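November, Tendora bench book, plates (continued)

8:40 a.m. Heating came on late, so the first wash load went in while I still had my coat on. Picking up from the previous page, where I promised a short entry about the black plates and then spilled tea on it.

For anyone opening the book here: Pumphrey wants a dinner plate for the new dining room and has fallen for the black one from the Prusness catalog. They want 2,000. Before they sign they would like us to say it's a sensible plate, and we would like to say so, and the plate has other ideas.

It is a good-looking thing, I'll give it that. Matte black, faint pale flecks all over, a shallow well and a raised rim. The catalog calls the color "night field." On the shelf I have been calling it "the black one," which has caused no confusion so far.

Sample carton: 20 plates, all arrived whole, packed in gray paper that sheds. First job was getting the paper dust off. Brushed, then wiped with a damp cloth, at which point the cloth left more on the plates than the paper had. Changed cloths. The blue lint-free ones in the second drawer are the only ones to use on these. Would whoever keeps using them on the bicycle please stop.

FLECKS

The flecks are a problem of a kind I haven't met before. On a white plate, a speck is dirt. On this plate a speck is design, until you scratch it with a fingernail and it comes off, and then it was rice. I inspected the first few under the overhead light and passed one with a clear conscience before finding dried oatmeal on it. Redid the batch under the desk lamp with the lamp pushed low to one side. Anything sitting proud of the surface throws a shadow and the flecks don't. Writing that down properly for the procedure:

Inspect with side light only. Turn the plate once all the way around. Run a dry finger around the well. If you feel it, it goes back in the sink.

Pumphrey's dish room has overhead strip lights and a great deal else to do, so I'd expect a certain amount of oatmeal to be served twice. Needs to go in the letter, worded more kindly.

CUTLERY MARKS

Did these in the morning while the machine was running. Table knife, steak knife, fork tines, and a teaspoon for the people who chase sauce. Same hand, same person, same mild resentment.

Table knife: gray lines, visible from standing height. Most came off with the cream cleaner and a thumb.
Steak knife: more gray lines, darker company. Came off with the cream cleaner and a good deal more thumb. One stayed.
Fork: fine arcs, rather pretty. Off with a wet sponge.
Teaspoon: nothing. The teaspoon has never hurt anyone.

The lines look to me like metal left on the plate and not a cut into it, going by how they clean up. The one that stayed I can't vouch for. I put it under the loupe, had an opinion, cleaned the loupe and lost the opinion. Leaving that plate on the windowsill with a paper tag so somebody with younger eyes can have a go.

The trouble with gray lines on matte black is that they read as wear from the first week. On the old white plates you get the same lines and people think "plate." On these they think "scratched." Same line. I have no fix for this apart from a darker knife.

GREASE AND FINGERS

11:15. Every finger that has ever touched this plate is still on it. Olive oil, a drop in the well, wiped with a dry cloth: leaves a shiny patch that looks wet from across the room. Warm water and ordinary dish soap shifts it. Butter, the same, slower. Plain clean-ish hands leave prints on the rim that only show when you tilt the plate, and a server tilts every plate, and so does the customer when the potatoes are late.

Tried carrying by the underside only. Works beautifully with one plate. With three up the arm it can't be done, or can't be done by me, and I now know what the bottom of the Prusness plate sounds like on the workshop floor. It survived. The floor is the soft mat by the sink so this doesn't count as a drop test and I have not entered it as one. Please nobody else enter it either, the sheet for drop tests has its own conditions at the top and "while pretending to be a waiter" isn't among them.

STACKING

After lunch. All 20 in one stack on the steel bench. Stands straight enough. The plates sit rim to rim pretty well, and the stack rocks slightly when you lean on the bench but so does the bench. Lifted off from the top one by one and looked for rub marks. Found a dull ring in the well on a few, where the foot of the one above had been turning. It wiped off. Did it again with a twist on each plate as it came off, which is how people really take plates from a stack, and got a heavier ring. Wiped off too, with grumbling.

I'd still ask Pumphrey to use the felt discs for the first delivery. They'll use them for a week and then the discs will live in the drawer with ours.

RACKS

The Cuvora rack was the plan, because Pumphrey already has them. The plate goes in and stands well back, leaning on its neighbor's slot, and everything looks fine until you pull the rack out and the rim catches on the crossbar. It does it every time at the same spot. Went through several plates in case it was one fat rim. It isn't. The rim thickens toward the edge and the slot wants something slimmer. You can get around it by lifting each plate a touch before drawing it out, a motion I have now practiced enough to do in my sleep and would not care to explain to a night shift.

Tried the wider slot, the one meant for bowls. No catching, but the plates lean a good deal more and water pools along the lower rim. Every other slot in the narrow side also works, if you don't mind washing half as many plates. Somebody will mind.

WASH CYCLES

The counter reads 100 as of this afternoon, which is where we said we'd stop and look. Pulled the washed ones and set them beside the unwashed ones from the same carton. With the lamp overhead I can't tell them apart. With the lamp low, the washed ones seem a shade softer in the well, or I have been looking at black plates since breakfast and everything seems a shade softer. Shuffled them, sorted them again by eye, turned them over to check the pencil marks, and found the pencil had washed off. Wax crayon next time. I did know that. It's on page one of this book in my own handwriting.

What I can say without the pencil: no chips on any rim, no flaking, no lifting around the foot. Flecks all present as far as anyone would ever bother to check.

THE EDGE

3:30. This is the part I keep coming back to and the part Pumphrey didn't ask about. The face of the plate is matte. Go out to the very edge, though, and there's a narrow glossy line that picks up whatever light is going. Lay the plate flat and you hardly see it. Tip it up steeply so you're looking almost along it, and the edge goes to a thin blue-black curve against anything pale, while the outside of the rim on the other side gets a soft gray-white shine.

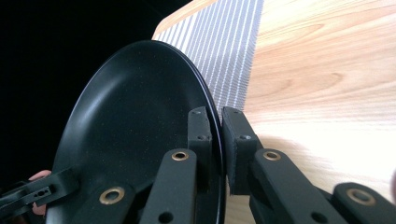 So the question is what happens to that line after a year of being knocked against taps. A matte face forgives a scuff if it's small. A glossy edge doesn't forgive much, and it's exactly where people take hold and exactly where the rack catches. I went around a few of the washed plates with a fingertip and then with a cotton ball, which snags on anything rough. No snags. Good. Then did the same on the plate that had gone to the floor, out of curiosity and not for the record, and no snags there either. It's not for the record but I was pleased for it.

Also worth a line: the edge makes the plate easier to find in a dim room. I turned the lights off to check and could still make out the rim by the window with the rest of it gone. Whether Pumphrey wants diners to be able to find their plates I couldn't say. I've eaten there and the lighting suggests it's under discussion.

LETTER, ROUGH NOTES

Plate is sound. Washes fine. Say so first.
Side light for checking. Suggest a cheap clamp lamp by the pass.
Knife marks: tell them straight, send one marked and one cleaned so they can see the difference. Include a bit of the cream cleaner.
Fingerprints: mention once, no adjectives.
Rack: they need the wider slot or a different rack. Ask Cuvora if the narrow insert comes in anything between. Ask before the letter goes, not after like with the soup cups.
Ask Prusness whether the glossy edge is meant or just how it comes out. If it's just how it comes out, ask how much it varies from one carton to the next before anyone orders 2,000 of them.

4:50. Washed up. Put the plates back in the carton with clean tissue between, threw away the gray paper, swept up what it left. The tagged one stays on the windowsill. It is not for biscuits.

Still to do: drop tests on the hard floor, hot plate to cold sink, microwave with a wet sponge on it. Need more wax crayon. Need lint-free cloths. Bicycle is clean enough.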